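## Section 4: Setting up the measuring station

By now your Skonari baking table is assembled and level, and the fun can start! This section covers oiling the top, getting to know the measuring cups, and laying everything out for a first batch. Set aside an evening for the oil and a morning for the rest. If you bought your top before July 2025, it came without a factory coat, so please don't skip 4.1.

### 4.1 Prepare the wood

The top is built up from long strips of pale wood, glued side by side. Knots and changes of tone between strips are normal, and (speaking for all of us here) they're the best part of the table. Each one comes out a little different.

1. Wipe the surface with a barely damp cloth, following the strips.
2. Let it dry fully. Overnight is good.
3. Sand lightly by hand, again along the strips. Stop as soon as it feels smooth under your palm.
4. Pour a small pool of Lurnberg board oil in the middle and spread it outward with a lint-free rag.
5. Wait 34 minutes, then buff off whatever is still sitting on the surface.
6. Repeat steps 4 and 5 once. Very dry tops will happily take a third coat.

**Caution:** Lay oily rags out flat, outdoors, until they are completely dry. A crumpled oily rag can heat up and catch fire on its own.

Knots drink more oil than the wood next to them, and they may look dull after the first coat. Give them an extra dab with a fingertip.
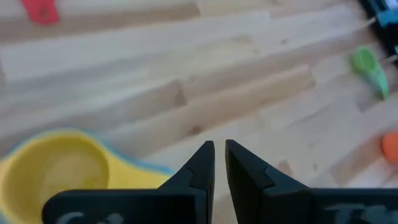 Prajapati wrote in to say that two coats weren't enough around the knots, and that the trick was to go back the next morning, dab only those spots, and buff the whole top again an hour later. It left no rings and no sticky patches, even after a month of bread dough.

We tried it and loved it, so consider it an official option from now on.

**Note:** Keep the table out of strong sun for the first week. Fresh oil darkens unevenly if half the top is in shade.

### 4.2 Wash and check the cups

The cups are plastic, light, and very hard to wear out. Before first use:

1. Wash every cup in warm soapy water, inside and out.
2. Rinse well and dry with a towel. Flour loves a damp cup and will cling to the bottom – your measurement suffers for it.
3. Run a finger along each rim. If you feel a burr, send the cup back and we'll replace it.
4. Set each cup on the table and press gently on the handle. If a cup tips when it's empty, hold it level while you fill it.

**Caution:** Don't use the cups for hot fat or boiling syrup.

### 4.3 Lay out the station

Color is a wonderful shortcut once you know your set. After a few batches you'll reach for a cup without reading anything at all! Until then, give yourself room. The standard top carries 3000 grams of flour in a bin at the back with plenty of space left in front.

1. Put the flour bin at the back, on the side of the hand you don't write with.
2. Stand the mixing bowl in front of you.
3. Place the cups well apart, bowls up, so you can grab any of them with a floury hand.
4. Leave a bare strip along the front edge for leveling and for the inevitable spills.
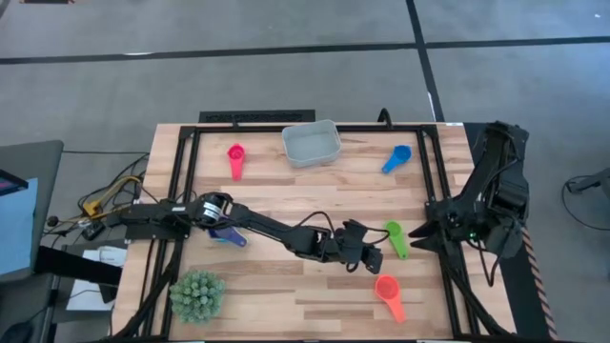
Leveling is the skill that makes the biggest difference to your baking, and it takes five minutes to learn. Spoon the flour in until it mounds over the rim, then sweep a straight edge across the top in one go. Practice with whichever cup is easiest to hold. Spread out like the pink, blue, green, and orange ones here, the cups have enough space between them that you can pick one up by its long flat handle without bumping its neighbor. Keep that handle level while you sweep, or the flour slides to one side.

Don't tap or shake the cup as you fill it. Packed flour weighs more, and in our Bratardale test loaf, 38 extra grams turned a soft crumb into something closer to a doorstop.

### 4.4 Your first test batch

1. Weigh out 295 grams of flour on a kitchen scale.
2. Scoop that same flour into your cups, leveling each time.
3. Write down how many cups it took, and which colors.
4. Tip the flour back and do it again.

If the two results match, you're ready for Section 5 and the basic white loaf. If they don't, fluff the flour with a fork and try once more, spooning a bit more slowly.

**Note:** Flour picks up moisture in a humid August kitchen, so repeat this test when the weather changes.

When you finish, brush loose flour off along the strips and wipe the top with a dry cloth. Wash the cups and let them air dry before you put them away.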